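Fekodville 3: finally watched it, and I need to talk about the ending

Horror and Cult > Series and Franchises

mossbank_reel
Right, so I finished Fekodville 3 last night and I have been boring everyone in my house about it ever since. I loved it! I'd put it off for ages after the second one, which I thought was a mess (the carnival stuff, the twin brother, all that shouting), and I wasn't ready for how quiet this one is. Brunner goes right back to the town. The first half hour is just people locking up their shops and walking home, and you get that one shot of the bakery window where something is standing in a place it wasn't before. I went back twice to check I hadn't imagined it.

Spoilers from here on, obviously.

The ending. Is Prata dead or not? She goes down into the reservoir, the lights come back on in the town, and then we get the humming over the black screen. My partner says it's her. I say it's the thing doing her voice, the same way it did the postman's in the first film.

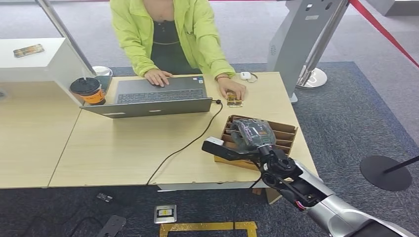 Laptop, jar, bright yellow-green jacket.

Anyway, I'd love to hear what people think, and also whether the longer cut is worth hunting down.

tinroof_82
Welcome to the club! It's her. The postman's voice in the first film is always slightly flat, that's how his wife works it out at the dinner table. The humming at the end of 3 is bang in tune. Beat Brunner is careful about that sort of thing and I can't see him getting it wrong by accident.

And yes to the bakery window. I screamed.

ghostlight
I'll be the grump. I think 3 is the weakest of the lot and I'll stick up for the carnival. At least the second film had some life in it. This one is 149 minutes in the long cut and a good chunk of that is a woman looking at water. Prata was a great character when she was nicking cars and telling the sheriff where to go. Here she barely gets a line until the school scene.

The ending only works if you've decided beforehand that you're going to be moved by it.

mossbank_reel
Ha, fair enough, although I was moved and I'd decided nothing! I take the point about Prata though. I missed the mouthy version too. I think she's gone quiet because she knows what's listening, and once you've clocked that (the notes she passes under the café table, the way she turns the radio up before she says anything important) the silence gets really tense.

parsnip_on_vhs
Has anyone else noticed she never says her own name in this one? Not once. She does it all the time in the first two.

tinroof_82
Oh that's good. I hadn't spotted that at all. Right, I'm watching it again tonight.

ghostlight
All right, that one is good. Still too long.

kettering_creature
On the question about cuts: get the long one, but get the Trumard disc and not the older release. The older one has the sound mixed so low in the reservoir section that you lose the humming underneath, and it starts a lot earlier than people think. You can hear it on the Trumard from when she takes her boots off.

There are 7 extra scenes. Most are small. The two that matter are the phone call with her mum, and a longer version of the walk through Purkport, which in the short cut is over before you've worked out she has left Fekodville. 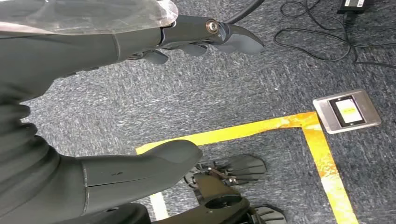 The Purkport bit changes how you read the whole last act, I think. In the short version she comes back because she feels guilty. In the long one she gets as far as the bus station, sits down, buys a cup of tea and hears somebody behind her humming. So it has already followed her there, and going home is the only thing left to do. The music drops out completely and it's just cups and the tannoy. Best scene in the series for me.

mossbank_reel
WHAT. I had no idea there was a bus station scene. That makes my theory look a lot better, thank you very much.

parsnip_on_vhs
It doesn't though? If it's humming in Purkport while she's sitting there, then we know what it sounds like when it hums. Somebody needs to compare the two.

kettering_creature
I have. The Purkport one is lower and it stops partway through the third line. At the end you get the whole tune.

tinroof_82
So it learned the rest of it, or it's her. Brilliant, we're no further on.

ghostlight
Or they recorded it on different afternoons. I will say the tea scene sounds like the film I wanted to see. Is the commentary any use?

kettering_creature
Patchy. Lots about the reservoir set and how cold everyone was, next to nothing about the ending. He does say the first script was set in 2000 and had no monster in it whatsoever, just the town and the water.

mossbank_reel
I'd watch that too. Disc ordered, and I'll be back with notes on the humming once I've been through it with headphones on. Does anybody know if the short cut is on there as well, or do I need to hang on to my old copy?

kettering_creature
Both cuts, same disc. Pick from the main menu.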